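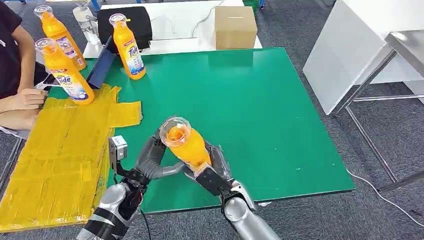

This report covers the work on example collection for the two-arm handling task, from the start of March until the end of the month. The task for this period was the detergent bottle, because the partners at Zososham asked us for round, smooth goods with a filled weight. The robot holds the bottle between both hands over the green board, and the clear cap is the part which gives us the most difficulty. It reflects the light, and the model often places the top of the bottle lower than it is.

Collection

We planned 72 complete examples and we have recorded all of them. Each one contains the pictures from the head camera and from the wrist cameras, together with the joint positions. Ah-rin Sun checked every recording on the same day and marked the moments of first contact by hand. This checking takes more time than we wrote in the proposal — one example needs 12 minutes.

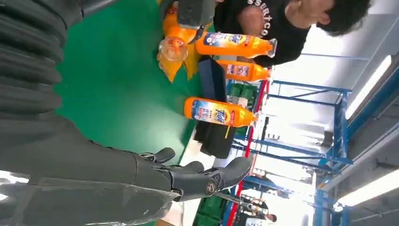
The marking rules were changed once. In the first version, contact began when any finger touched the bottle. Now it begins when the bottle starts to move with the hand. Ah-rin marked the older examples again with the new rule, so the set is consistent.

Six examples were removed from the training set. In these the clock of one wrist camera was late compared with the joint data. We keep the files, but we do not count them as usable until Stultar sends the corrected recording software.

Starting positions

We used two kinds of start, and the operator changed between them after every group of examples:

1. Bottles standing upright, with the label turned in different directions.

2. Bottles lying on their sides, sometimes close together, so that the robot must choose one and lift it without pushing its neighbor.

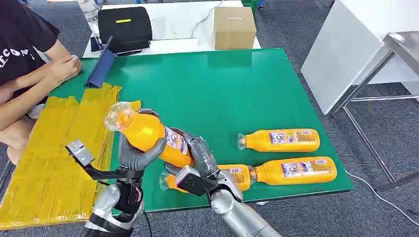 3. A third kind, with the bottle inside a crate, was planned but is not started. We ask to move it to the next period.

Problems and next steps

The lying bottles are harder for the operators. They tend to correct the grip many times, and the model learns these small corrections also. Hưng Âu has proposed to cut the corrections out and to train two versions, one with them and one without.

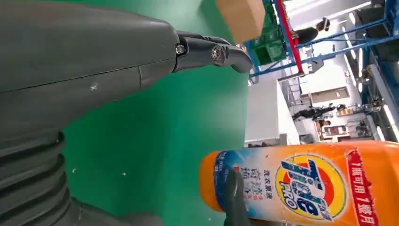 The comparison will be run on the Trình computer, which is reserved for us for six nights. We will send the results with the next report. The budget for operator hours is nearly used, and we would like to discuss by phone whether part of the travel money can be moved to this line.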